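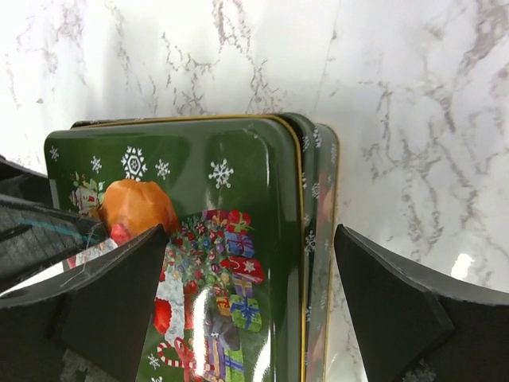 The green snowflake tin, on the marble.

Right, so the Hiltstead boycott of Lastach is now in its second week and I have Opinions. For anyone who missed it, they're cross about the Firnau depot and they want us all to stop buying the biscuits. Fine! I've stopped! But I went along to the meeting on Sat 20 June and 2 of the loudest people there had come on the Urban bus, which Lastach owns (it says so on the ticket, in tiny letters).

I'm not having a go, I got the 113 home myself because it was raining and it's six miles. But if we're asking the corner shop to clear its shelves, and that's a real chunk of their takings, then we could at least share lifts, couldn't we? I've got two spare seats on Thursdays. Leave a comment if you want one, and please bring change for petrol.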